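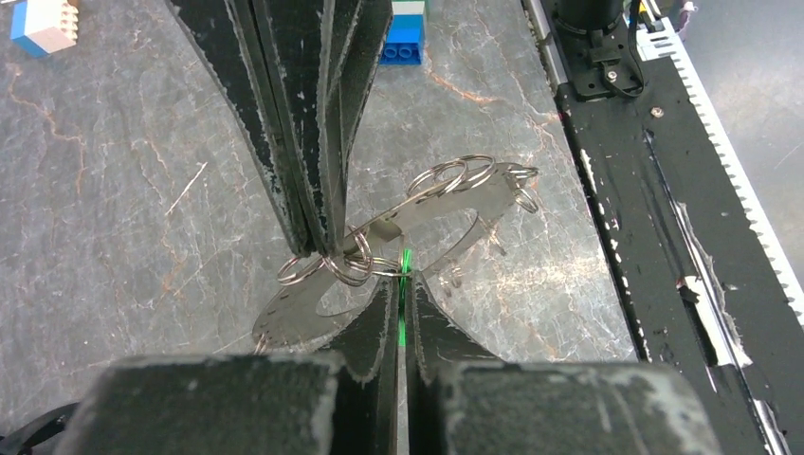 Istness opens preorders for the Perton van: who's in?

kidus_w
Put my deposit down at lunch! For anyone who missed it, Istness is finally taking orders on the Perton, the short one with the sliding doors on both sides. Deposit is $50 and you get it back if you cancel before they assign you a build slot. I've been waiting on a small electric van for years and this is the first one that would fit in the alley behind our bakery. First deliveries in June if the schedule holds.

Has anybody else ordered? And did you get the bigger battery or the standard?

mekdes_g
Ordered the standard, in the dull blue. My brother and I split a flower route and we never go far enough to need the big pack. I sat in the preproduction one at the Wostine dealer and the driving position is SO good. You can see the curb! In my gas van I park by ear.

randafarah
I love the van too, but please keep an eye on the company. Istness has money for one model and one plant. The last round was led by Wako, and Wako also leases vans, so your biggest investor is your biggest customer. If they need vans in a hurry, guess whose orders get built first. A $50 deposit doesn't buy you much of a place in that line.

kidus_w
Fair point, but I see it the other way. A leasing company that puts in its own cash has looked at the repair costs harder than any of us will. And a fleet order keeps the plant busy through the slow months, so parts stay in stock for the rest of us.

randafarah
Maybe! Or the fleet gets the parts too. I'm only saying read the order agreement, section 7. It lets them move your date as many times as they like and the only thing you can do about it is cancel.

bereket.g
Brother with the flower route, hello. I read section 7 after Randa's post and she's right about the date. It also says your price is locked for the trim you picked, so if they slip a year you still pay today's price. I can live with that.

On batteries, I'd talk anyone into the standard pack. It's lighter, so you get 453 pounds more payload, and for us that's buckets of water. Water is heavy, people!

kalkidan_a
Disagree on the battery, sorry Bereket. I run a mobile dog grooming setup and the dryer and water heater eat a shocking amount of power while I'm parked. With the standard pack I'd be hunting for a charger by two in the afternoon. If your van only has to drive, sure, get the small one. If it has to work standing still, spend the money.

bereket.g
OK yes, that's a totally different job. I take it back for dogs.

mekdes_g
He never takes anything back for me.

kidus_w
Kalkidan, can you really pull that much off the rear outlets? The Wostine guy told me they shut off below a certain charge but couldn't say where.

kalkidan_a
I asked and got the same shrug. I've emailed Istness twice. If they answer I'll paste it in this thread, I want to know before I cut a hole in a roof for the vent fan.

randafarah
All right, you've worn me down. I went and looked at one this morning and the load floor is lower than my knees. I'm still grumpy about the Wako deal and I ordered it anyway, big pack, with the 3 seat bench. See you all in line behind the fleet.

kidus_w
RANDA! Welcome! What color?

randafarah
White. It's for drywall.

7 replies hidden by your settings
Shares: 50

Related threads
Perton charging at home on a shared panel
Shelving that fits the Istness wheel wells
Wako lease or buy outright for a one-van business?
Wostine dealer visits: post your notes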